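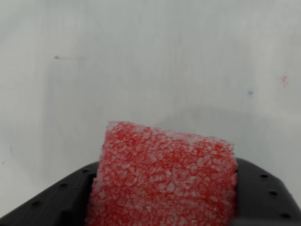
Cellular foam, red
Coarse grade with irregular polygonal cells, thin red walls and paler pockets. The cut top edge reads lighter than the body and is slightly ragged.

Sample materials, Orasdale bench
Gallery 2 of the Vavik materials log, kept by Busisiwe Ntuli. Entries dated 2024-01-29. Foam is stored dry, away from windows, and replaced every August.

Paper cup, tan, with white rolled rim and pale cream interior. The wall tapers to a narrower base. A small dark gray square rests on the white tabletop by the base.

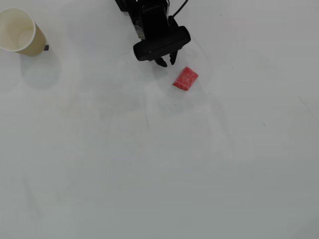

Next gallery: Dilitz cork and felt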